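Buver 展示記録データセット データカード

版: 1.3
最終更新: 2月
記録言語: 日本語(作品名のみ原題を併記)
形式: CSV(UTF-8、BOMなし)およびJPEG

概要

Buver は、小規模な美術展の作品一覧、会場内の配置、照明条件、貸出履歴をまとめた表形式のデータセットである。対象は Bernholm と Droltmont の二会場で開かれた絵画、版画、小型立体の展示で、いずれも入場無料のグループ展にあたる。作品の画像そのものは収録していない。画像の権利は各作家にあり、本データセットの利用条件には含まれない。

収録件数

作品レコード: 700
展示レコード: 40
作家レコード: 166

同じ作品が複数の展示に出ている場合、作品レコードは一件のままとし、展示との対応は placements.csv に記録する。連作は、個別に値付けされているものを別レコード、一括でのみ販売されるものを一レコードとした。

ファイル構成

works.csv 作品の基本情報
artists.csv 作家ID、活動地域、主な技法
shows.csv 会期、会場、主催区分
placements.csv 作品と壁面または台座の対応
light.csv 照度の測定値
loans.csv 貸出と返却の履歴
photos/ 会場および備品の記録写真

文字列は二重引用符で囲む。欠損は空欄とし、「不明」と確認された項目には unknown を入れる。両者は意味が異なるため、読み込み時にまとめて欠損扱いにしないこと。

works.csv の主な項目

work_id: W で始まる固定長の識別子。再利用しない。
title_orig: 作家が提出した題名。表記は修正していない。
title_ja: 日本語題。作家の指定がない場合は空欄。
medium: 技法コード。一覧は medium_codes.csv にある。
height_mm, width_mm, depth_mm: 額装後の外寸。平面作品で額なしの場合、depth_mm には支持体の厚みを入れる。
framed: 0 または 1。
price_class: 価格帯。A から E の五段階で、実額は収録しない。
year_made: 制作年。複数年にわたる作品は完成年のみ。

placements.csv の主な項目

show_id, work_id: 各表への外部キー。
wall_code: 壁面コード。Bernholm は N、S、E、W の四面、Droltmont は可動壁を含むため数字を付す。
center_height_mm: 床から作品中心までの高さ。
seq: 入口から見た左回りの順番。
pedestal: 立体作品の台座番号。平面作品では空欄。

会期中に掛け替えがあった場合は行を追加し、revision を一つ上げる。元の行は削除しない。最終状態だけが必要な利用者は、show_id と work_id の組ごとに revision が最大の行を取り出せばよい。途中で搬出された作品は、最大の行の wall_code が OUT になる。

照度の測定

light.csv の値は作品中心の一点で測ったもので、単位はルクスである。紙作品が掛かる壁面では 300 を超えた値に flag_high を立てた。この閾値は記録上の目印であり、保存上の許容値を示すものではない。Droltmont の北側には窓があり、同じ壁面でも時刻による差が大きい。measured_at には時分のみを入れ、日付は show_id から会期を参照する。測定器の交換前後で値の補正は行っていない。交換は meter_id の変化で判別できる。

入力と検査

一次資料は各展示の出品票と会場図で、入力には Kabbaj の様式を用いた。出品票と会場図が一致しない場合は会場図を優先し、note に conflict と記した。寸法は二回入力し、差が 5 mm を超えた行を出品票に戻って確認している。検査スクリプト check_keys.py は外部キーの欠落、重複した seq、負の寸法を検出する。実行には標準ライブラリのみで足りる。

既知の問題

・初期の展示では center_height_mm がほぼ空欄である。
・medium の「混合技法」は作家によって範囲が異なり、件数の比較には向かない。
・版画のエディション番号は title_orig に含まれていることがある。分離は次版で行う。
・Droltmont の可動壁は配置換えのたびに番号が振り直されており、展示をまたいだ wall_code の比較はできない。
・loans.csv の返却時刻は受付簿の記載に従うため、分の値が 0 または 30 に偏る。
・作家が改名した場合も artist_id は変えない。旧名との対応表は公開していない。

想定する用途

壁面計画の検討、出品票様式の改善、小規模展の作品寸法に関する集計を想定する。価格帯から作家の収入を推定する用途、作家個人の評価や順位付けには使用しないこと。地域の美術活動全体を代表する標本ではなく、二会場の募集方針が強く反映されている。

利用条件

表データは出典に「Buver 展示記録データセット」と版番号を示せば、複製と改変を認める。photos/ 以下は表データとの併用に限り再配布できる。写真だけを切り出した再配布は認めない。

変更履歴

1.3 light.csv に meter_id を追加。空欄と unknown の区別を全表に適用。
1.2 placements.csv に revision を追加。
1.1 寸法の単位を cm から mm に変更。
1.0 初版。

記録写真
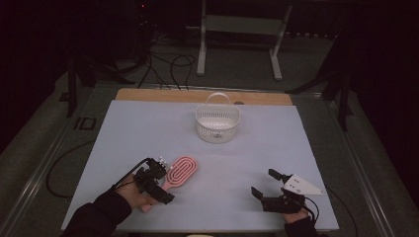 図1 持ち手付きの白いかごとピンクのヘアブラシ(photos/ 収録)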